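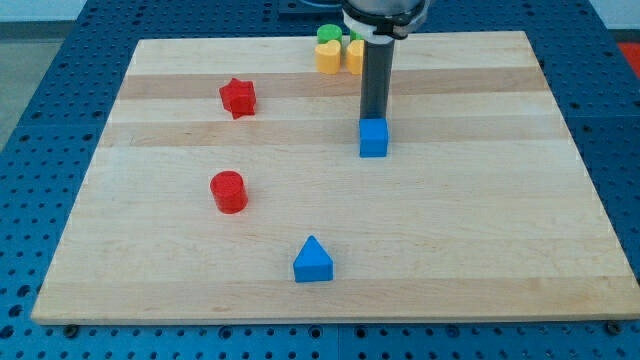
Workshop > Notebook > Small wooden shapes

We use cookies to remember your settings. Accept / Manage

Wednesday, shape blocks, second finish

Went over the block set again on the striped maple board before it goes back to Rasha Bitar. The board is still on the blue perforated table and I left it there. It is a good background for judging color. The blue cube and the reds read clearly on it. Yellow is closer to the wood than I would like, but the hearts are easy enough to pick out by outline.

Sanding was 112 grit, then 200 by hand on the star points, which is the slow part. Seung-woo mixed the paint from the Grulter tins. He wants one more thin coat on the greens — I would leave them alone.

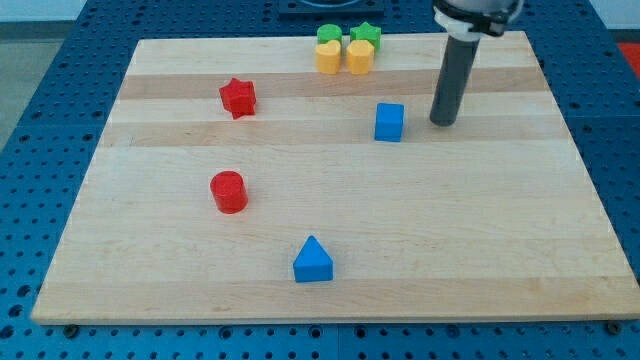 The stars are also the awkward ones to store. The red one lies tilted on its points, and it takes more room in the tray than a cylinder does. Oana suggested a slotted insert. I drew one at 7 mm thick and put the sketch in the drawer with the Billiseck job.

Yellow and green can stay grouped at the back of the board for now. Reds on the left, well apart.

To do:
- ask Valentina if the spare green is the same batch
- order more 200 paper
- edge of the board needs oil, check what we used last June

Tray label is 624. Old label still on the lid, peel it off.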